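Stasero resident portal, reviewed after one season of use

Stasero is a municipal services app for small towns. It covers permit requests, water billing, street repair reports and market stall licenses. I tested version 2 from March to May on an older Android phone and a desktop browser.

Sign-up takes a utility account number and a text code. The number must be typed with its leading zeros, and the error message does not say so. Once inside, the menus are plain and load quickly.
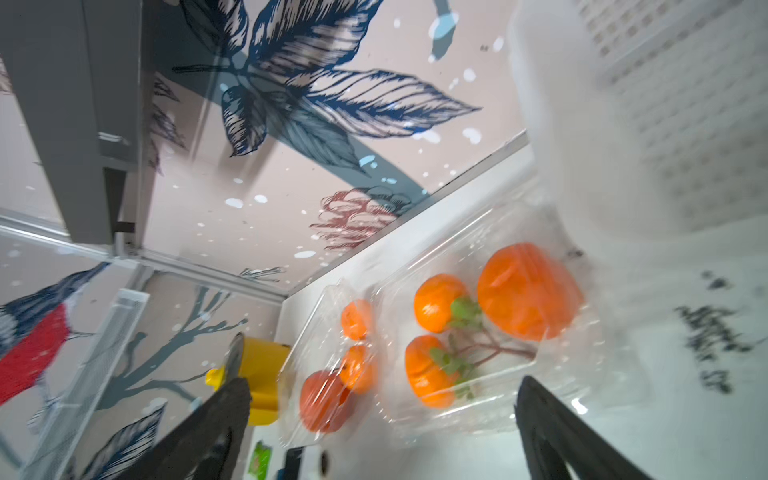 Street repair reports are the strongest part. A report needs a category, a pin on the map and a short note. Mine received case number 3723 and a status page that listed each change with a time. The note field stops at 476 characters – enough for a pothole, tight for a drainage complaint.

Billing is weaker. Statements open as scanned PDFs that cannot be searched, and autopay has to be set up again whenever the card changes.

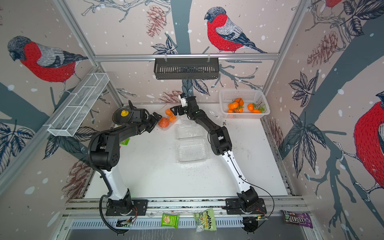 Tangerines on the white floor between the two arms.

The stall license form asks for goods by type and saves drafts properly. Fees are shown before payment. Selamawit Abera, who renewed a produce license in the same period, reported that the confirmation email came without the permit attached. It was in the app under Documents.

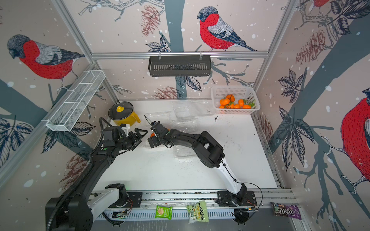 Offline use is limited to saved drafts. The app takes up nearly 900 MB after map data is downloaded, and the maps cannot be moved to a memory card. Natell, the older portal it replaces here, had no maps but printed receipts correctly.

Recommended for repair reports and licenses. For billing, keep paper statements turned on.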